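Mortgage Renewals and Bond Yields
Sihan Tang and Réjean Nguyen

3. Method
We took 300 fixed-rate renewals from the Fetlow file and matched each to the five-year bond yield at signing.
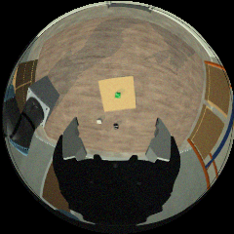

Lags of 2 and 4 weeks were tested. The longer lag fit better – nearly 20 basis points less error – so we kept it. 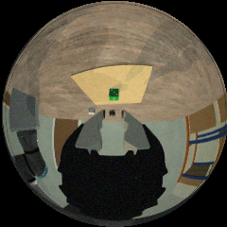 Variable-rate loans were left out. Their pricing follows the overnight rate and needs its own model.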